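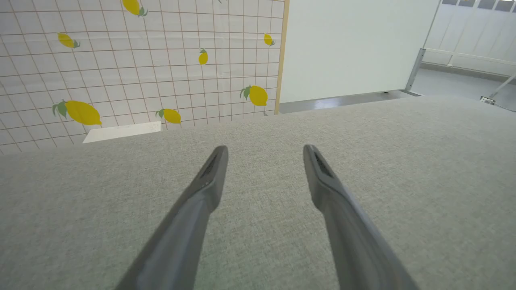 Support > Fabric Toppers > Pilling and patchy grey

Okay, so my ticket is about the grey fabric topper from Zetemen, the felt-feeling one, order placed in August. It has gone patchy on me and I'd love some help before I do something silly with the iron! I've got it on the table near the lemon print backdrop (the one with the thin brown grid, I adore it) and over by the lemons the colour comes up fairly even, a bit lighter toward the far edge, so I thought at first I was fussing over nothing. Then I stood at the end of the table and there it was, a darker bit near the middle.

What I've tried so far, in order:

1. Lint roller. Went over the whole thing twice. Picked up plenty of fluff, made no difference to the patch.

2. Damp cloth, cold water, no soap. The care sheet says cold only so I was good about it. I left it overnight and it was the same in the morning, maybe a touch worse around the outside of where I'd dabbed, like a tide line. I've since stopped dabbing.

3. Clothes brush, all in one direction. This one helped a little! If I brush toward the window the patch nearly goes, and if I brush back the other way it returns. That made me wonder if it's the nap lying differently and not a stain at all.

4. Swapped the globe in the ceiling light in case the old one was playing tricks. Patch still there, though the whole table looks nicer, so no regrets.
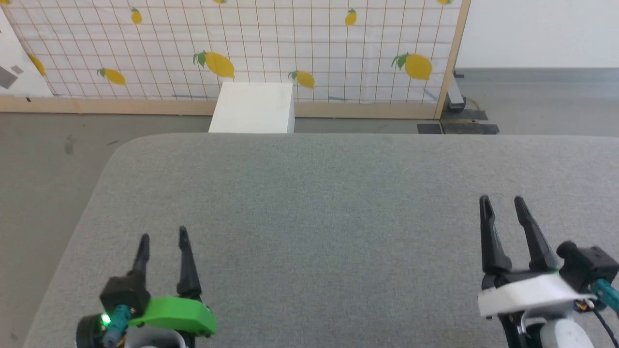

The other thing is the corners. I bought the rounded cut because my hip kept finding the square ones on the old table, and the fabric has wrapped round them beautifully, no puckers, so whatever your cutter did there please keep doing it. My worry is that if I have to take the topper off to steam it, I'll never get the corners back on that neatly. It took me most of an evening the first time, and I used the Purkeneck clips that came in the box plus a fair bit of language.

Questions, then. Is a hand steamer safe on this weave? Mine's a Tridano, the small one with a 400 mL tank, and it spits a bit when it's nearly empty. And can I steam it in place or does it have to come off?

7 comments

Reply from Nadine Chamoun, Zetemen support

Thanks for all the detail, it saved me asking. Your brush test sounds like crushed nap to me. Steam in place is fine on this one. Hold the head 8 cm off the fabric, don't press, and refill before the tank gets low so it doesn't spit. Brush in one direction while it's still warm and leave it alone until it's fully dry. The tide line should lift with the same treatment. Please don't iron it.

My update

Did one pass last night, just on the middle, and the tide line has faded heaps. The darker bit is softer round the edges but I can still find it if I go looking. I'll do another pass on the weekend and brush the whole top so it all lies the same way. Could you leave the ticket open until then? Also, my sister wants the same topper in the Najjar green for her sewing room - is that colour made from the same felt, or is it the smoother one?

Shared 8 times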